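Grip fault at the sink station

26th October

The Ketomport gripper lost its hold again during the sink runs, and this time I got a proper look at why. The left pad had slid 2 mm down its finger. With the jaw closed it looked fine. Under load, the pads met at an angle and whatever was between them rolled out toward the tip.

Darius Sproģis went through the log. The first slip was at cycle 179 and the force reading never moved, so the software had no idea anything was wrong. It went on to cycle 630 and marked every one of those as a good grasp. That bothers me more than the pad does. A loose pad is a screw and some glue.

I cleaned both faces, reset the left one and put in a new screw.

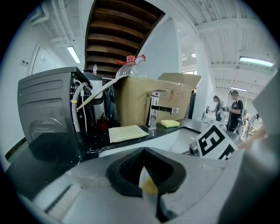 The logging fix will take longer. For now we stop every 20 cycles and check the pads by eye, with something small pinched between them. A bit of yellow, probably sponge, does well for that because it shows up against the black rubber. The scouring pad by the faucet is next, since it is flat and stiffer.

Leite has the old screw and wants to look at the threads.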